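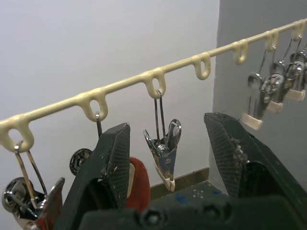

Reading time: 3 minutes

Can a machine hang up the socks yet?

Every April, when the windows get opened and the small wash starts to pile up on my kitchen counter, somebody writes in to ask whether they can stop doing this themselves and hand it over to a robot. I love the question, and I've been wrong about these things before (I said I'd never trust a dishwasher with my good glasses, and look at me now!), so this year I thought I'd go through it properly, one job at a time, with a few tips for those of us still using our own two hands.

The washing and the drying

Machines have had the first part of laundry beaten for generations, bless them. You put it in, you press the button, you go and have your coffee. The tumble dryer is just as clever, right up until it meets wool, felt or anything with elastic you'd like to keep. Those still want hanging, and hanging is where the trouble starts.

Pegging up small things

Look at a clip hanger the way a machine has to. Shiny metal clips dangle by thin wires from loops in a plastic rail, and they're free to swing. To hang one sock you have to catch the clip, squeeze it in the right spot, bring the cloth up between the jaws and let go at the right moment, all without setting the neighbors rattling. You and I do it while talking on the phone. A gripper with two fingers can hold a clip or hold a sock, and it would dearly like a third hand for the other job.

My friend Erzsébet Veres, who taught me most of what I know about laundry, gives these things 20 years. I'd say sooner for towels and later for baby socks. In the meantime, if you'd like to make the work easier on any fingers, steel or stiff:

Leave an empty loop between clips where you can. Crowded clips tangle.

Choose clips with plastic tips, which are kinder to knits.

Pinch a thick towel by a single layer at the corner. Don't try to bunch the whole edge into the jaws – it will only slide out in the night.

Pick the lint off before you hang, and give everything one good shake.
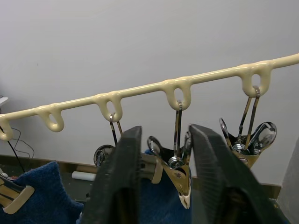

Folding

Folding is further along, if you have patience. A flat, square cloth on a clear table is a job a machine can learn, and I've watched a video of a hand towel being folded very nicely in the time it took me to butter toast. A fitted sheet is another matter, but then it's another matter for me too. If you want a head start on the future, keep your towels all one size and fold them all one way. It makes for a prettier cupboard in any case.

For now I'd keep your money for a sturdy rail and a few spare clips.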